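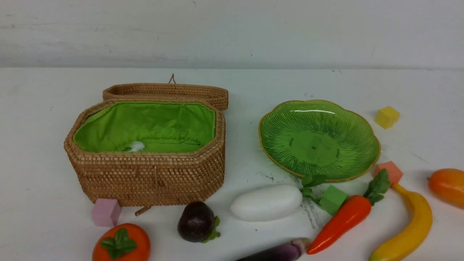 Page last changed: October 2019

Notes 2. Task planning for tabletop sorting

The task specification used in this unit is short. Vegetables go in the basket, fruit goes on the plate, cubes stay on the table. The planner, Vokau, receives a list of detected items with a class label and a pose for each, and returns an ordered list of pick and place actions.

State. Each item has exactly one location: table, basket, plate or hand. The basket also has a lid state. Placing in the basket requires lid = open. The cubes have class "other" and are passed to the motion layer as obstacles only.

Labels. The perception node, Fania, was trained on 241 labeled views. Color is a poor feature for this set. A white eggplant and a purple one must get the same label, and the tomato has to be handled by rule. Botanically it is a fruit; set the class in the config file and do not leave it to the detector.

Ordering. The default cost is travel distance of the wrist. This tends to pick near items first and can leave a long item lying against a cube until late in the plan. Add a clearance term if the motion layer rejects more than 2 grasps in a row.

Grasping a curved item. For the banana, the centroid of the mask may lie outside the body. Project it onto the medial axis first, then close across the narrow dimension.
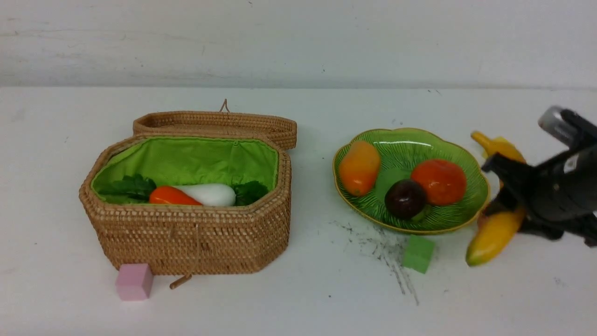

Zorica Bošković asks whether the projection should be redone once the fingers cover part of the mask. It should not. Freeze the grasp point at the pre-grasp pose and ignore new masks for that item until the hand reports closed or failed.

Release. Over the basket, the release height is measured from the rim and not from the lining. The lining is soft and its depth readings are noisy. Leafy tops widen the item's bounding box, so check the box against the opening before descending. The cable is modeled as a swept volume attached to the arm links. Exercise 53 covers the case where this volume crosses the basket. 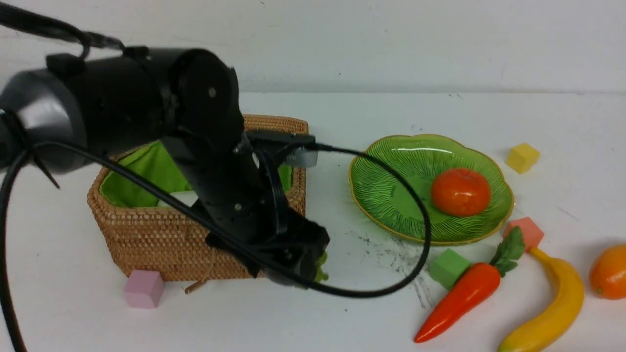 Fig. 3. Gripper lowered at the corner of the basket, cable looping over the plate.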